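To: Prirusora Allotment and Growers' Association members' list
Date: December 18, 2018
Subject: Re: Seed order and kitchen hire charges

On the list, a member wrote:
> The notice says the seed order closes before the new year. Does this
> include onion sets, and will the Skanine hall kitchen still be free
> to members for the spring lunch?

The Association thanks the member for this enquiry. Onion sets are part of the main order, but seed potatoes are ordered separately and will be delivered in April. Members should use the new form, as the old one shows last year's prices.

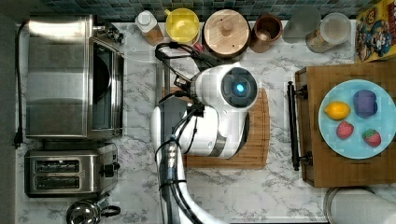

Use of the kitchen remains free to members for 2 events each year - the spring lunch is one of them. Any further booking is charged at the usual rate and must be made in writing.

The order at present stands at 1,303 packets. The supplier, Sukprasert, gives its lower price from 3,000, and late forms cannot be added once the order has been sent.

Membership Office
Prirusora Allotment and Growers' Association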